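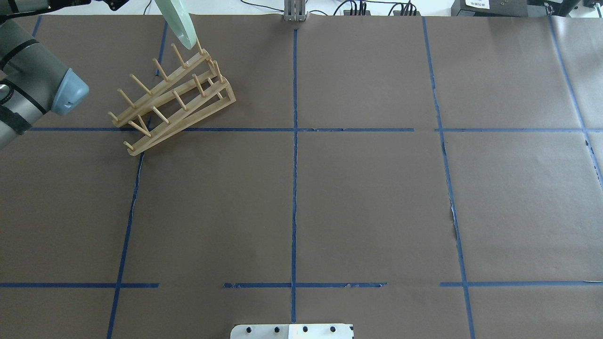 How many times does somebody have to put a plate in a rack before a robot can do it alone?

At Fellach, the answer for one plate and one rack was 181 good examples, and a second batch after that because the first had all been done too neatly.

Fellach is a small firm on the upper floor of a former print works. It makes nothing you could buy in a shop. Its customers send it a task, and it sends back recordings of that task being done by a robot arm under human control, each one labelled and checked. The customers then use the recordings to train the software that will drive their own machines. The current job came from Cisarum, which wants an arm that can clear and stack crockery in canteen kitchens.

Ognjen Kelmendi runs the recording side. He used to repair lifts, and he talks about the work in the same way he talks about lifts, mostly in terms of what wears out. Operators wear out first. A session lasts three hours with two breaks, and he will not let anyone add a fourth hour, however well it is going.

"You can see it in the data," he says. "Hour one, the plate goes in smoothly. Hour four, the person is just getting it done. The system learns both."

The surface the arm works over is covered in brown kraft paper and marked out with blue painter's tape. The tape makes a grid, and the grid is there for the people. Before each example the operator gets a card naming a cell and an angle, and the wooden rack goes where the card says. Left to themselves, people put things back where they were last time, or in the middle, and a system trained on that will fail as soon as a rack turns up near a corner.

The paper tears when tape is lifted, and the tape peels. Kelmendi replaces neither until he has to. He has found that a perfectly clean surface can do harm: one early set of recordings, made on fresh paper every morning, produced a system that slowed down whenever it met a crease. Now a torn strip or a frayed end stays where it is and goes into the recordings with everything else.

The rack itself is a plain one, with pale wooden pegs standing in two rows. Pegs are hard. A plate has to come down nearly on edge and pass between two of them, and a few millimetres decide whether it slides in or catches. When it catches, a person backs off, turns the wrist slightly and tries again without thinking about it. Those corrections are the part Cisarum wanted most, and they were the part missing from the first batch.

The operators had been told to do the job well, so they did. They lined the plate up high above the rack, lowered it slowly and rarely touched a peg. Cisarum trained on the results and reported that its arm was fine until something went slightly wrong, at which point it had no idea what to do. It would press the plate down on top of a peg and stay there.

For the second batch the cards had an extra line on them. Some asked the operator to start with the plate badly placed -- too low, or turned the wrong way -- and recover from there. It took longer, and people disliked it at first. Being asked to begin with a mistake feels odd when you have spent weeks learning not to make them.

Every recording is watched afterwards by someone other than the person who made it. The checker marks the moment the plate is clear of the rack, the moment it first goes between the pegs and the moment the grip opens. Anything with a hand in view is thrown out. So is anything where the rack has been put in the wrong cell, even if the placing is good, as the card and the recording no longer agree.

The whole crockery contract calls for 4000 examples covering plates, bowls and cups, with 2000 of them to be delivered by October. Kelmendi thinks the bowls will be the slow part. They do not stand in a rack the way plates do, and operators disagree about how they should go in at all.

That disagreement has to be settled before recording starts. Taheri, another firm in the same trade, lets each operator choose a method and relies on having plenty of examples to even things out. Fellach has too few people for that. It writes a one-page method for each object, tries it for a morning, and rewrites it. The page for bowls is on its third version, and the operators will try it on the arm before the cups arrive.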